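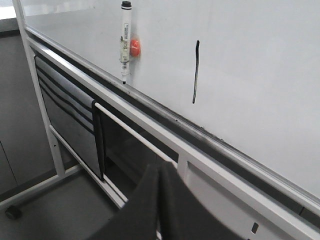
Why do the Polish letters in our customer list change into strange signs after import to Jitby?
The file is saved in one text encoding and read in another one, so each special letter is shown as two wrong signs. The file must be saved as UTF-8 and the same must be chosen in the import window.

Ticket opened from: Żak, stationery and school supplies, Drorusville
Product: Jitby, customer list module
Supplier: Flitico support desk
Priority: normal
Status: closed

09:10, customer
Good morning. In May we moved our customer list from the old till program to Jitby. The list has 1,709 records. The import finished, but the report says that 18 records were rejected with the message "Value too long in field Name". In the records which were accepted, many names are wrong. Even our own shop is shown as "Å»ak" at the top of the delivery note. Names without special letters are fine. I attach the import report and the file we used. Please advise if we should correct the names by hand or if there is a better way.

09:45, Flitico support
Thank you for the report. Please do not correct anything by hand for now. Could you tell us with which program the file was opened between the export and the import? Please also check which value is set under Import, Advanced, Encoding.

10:20, customer
The export was made directly from the old till program. After that I opened it by double click in our spreadsheet program, removed the column with fax numbers, and saved it again as CSV. Under Encoding it is "Automatic". I did not know about this setting before.

11:05, Flitico support
We looked at your attachment. The wrong signs are already in the file, so they were not made by Jitby. Most probably the spreadsheet program read the original as Western European text and then saved the damaged result. Do you still have the export as it came from the till program, before it was opened?

11:15, customer
Yes, it is in the folder on the office computer. I opened it in a plain text editor and the letters look correct there. The name of the shop is also correct.

11:50, Flitico support
Very good. Please follow these steps.
Make a copy of the original export and work only on the copy.
In the spreadsheet program, start with an empty sheet and use the menu for importing text. Do not open the file by double click.
Choose UTF-8 as the encoding, and set the phone and postcode columns as text, otherwise the zeros at the beginning can be lost.
Remove the fax column and save as "CSV UTF-8".
In Jitby, set Encoding to UTF-8 and tick "Test run only".

13:30, customer
I made a test with 4 records first. The letters ą, ł, ń and Ż are all correct in the preview. One more question, why were the 18 records rejected? I supposed it was a different fault.

13:55, Flitico support
It is the same fault. The field Name accepts 30 characters. When one letter becomes two signs, a long name can go over the limit. Please run the full test and send us the result.

14:40, customer
Full test: all records accepted, none rejected. But I am afraid that a real import will make every customer double, as the damaged ones are still inside.

15:05, Flitico support
Please choose "Update existing, match by customer number" in the last window. The customer number has no special letters, so the match is safe. Please make a backup before, under Settings, Data, Backup.

16:20, customer
Backup made, import done. The number of customers is 1,709 and I do not see doubles. The list sorts Ż after Z, as it should. The delivery note still shows the shop name in the wrong way.

16:35, Flitico support
The shop name is kept separately, under Settings, Company. It was copied there during your first import and is not updated later. Please type it again and save.

16:45, customer
Corrected, and the printed note is also good now. You can close the ticket. It would be useful to have a warning in the import window when "Automatic" is chosen.

16:50, Flitico support
Your request about the warning was passed to the product team. Ticket closed.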